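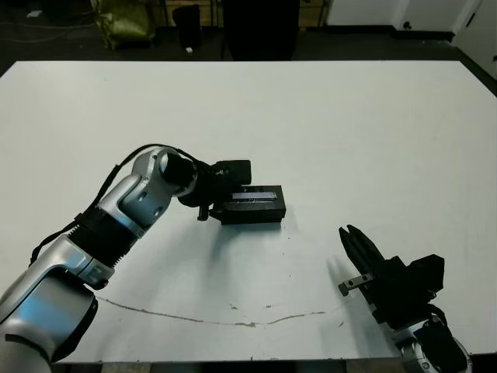
Fig. 1. Black box on a white table

Section 3: Setting up your world politics digest

By now you've got Ukix installed and you've made an account, so let's get some newspapers into it! I follow foreign elections and opinion columns with this thing every morning, and the settings I give you are the ones I use myself (change them all you like later).

1. Open the Sources tab and press Add. Type the name of a paper, or paste the address of its opinion page. I'd start with the opinion page, then add the news page once you see how much comes in.

2. Pick your regions. The list is long – 54 entries for Africa alone – so use the search box. You can tick a whole continent and then untick countries one by one.

3. Go to Languages and choose what you can read. If you want translated headlines too, switch on Bradier, the translation add-on. It does a decent job with French and Portuguese. Jokes and wordplay in headlines come out very strange, so open the original before you quote anything.

Note: Bradier translates the headline and the first paragraph only. You'll have to read the rest in the original or paste it in yourself.

4. Set the daily limit. It comes set to 80 articles, and I've never gotten through 80 articles in a day in my life. I keep mine at 14.

5. Under Filters, add the topics you want at the top. Mine are elections, peace talks, and speeches. Speeches is a great one, it pulls in full transcripts whenever a paper prints them.

6. Choose a delivery time. I like 6:30 a.m., with the coffee. Check the time zone while you're in there!

7. Press Save, then Send Test. The test digest should land in your inbox in a minute or two. If it doesn't, look in the spam folder before you touch any settings.

Caution: Don't press Reset Sources to get rid of one bad feed. It wipes the whole list with no warning. I lost 77 sources that way in April and had to put them back by hand. To remove just one, open it and press Drop.

Caution: Opinion pieces and news reports look the same in the digest until you turn on Labels (Display, second menu). Please turn it on before you forward anything to your family.

If you're moving over from Stometti, export your list there as plain text and use Import on the Sources tab. Folders don't survive the trip, but the feeds do. Sharing a digest with other people is in Section 4.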